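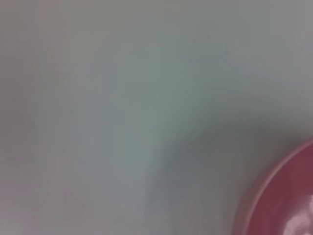
A pale surface makes spills easy to spot.

Keeping an Opened Bottle of Wine

Print | E-mail this page
Shares: 20

White and rosé go back in the refrigerator as soon as the glasses are poured. Push the cork in with the stained end down, the same way it came out. If it has swollen, use a rubber stopper. Most whites hold up for 3 days, and a sweet one will often last 5.

Reds keep better cold too. Take the bottle out 20 minutes before dinner and it will be close to room temperature. Store it upright so less of the wine touches air.

If there is less than half left, pour it into a small, clean screw-cap bottle and fill it to the neck.

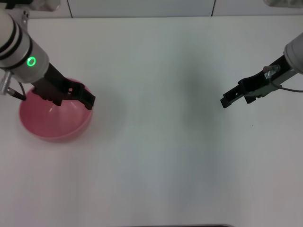 Hauwa Eze wrote in to say she freezes leftovers in ice cube trays, 2 tablespoons to a cube, and drops them into gravy without thawing.

That works for any dry wine. Bag the cubes once they are solid and write red or white on the bag. Wine that smells of vinegar should be poured out. Cooking won't fix it.

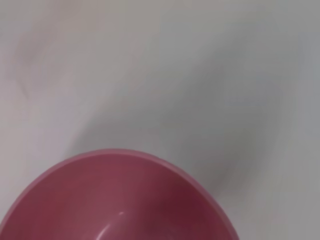
Sangate Adult School – Home Kitchen Department

For a red wine spill on cotton, blot first and don't rub. Rinse from the back with cold water, then work in a little dish soap. Check the stain before the cloth goes in the dryer.

Comments (2)

Aminu Isah
Small bottle trick works. I use the ones tonic water comes in.

Gellby
Does any of this apply to port?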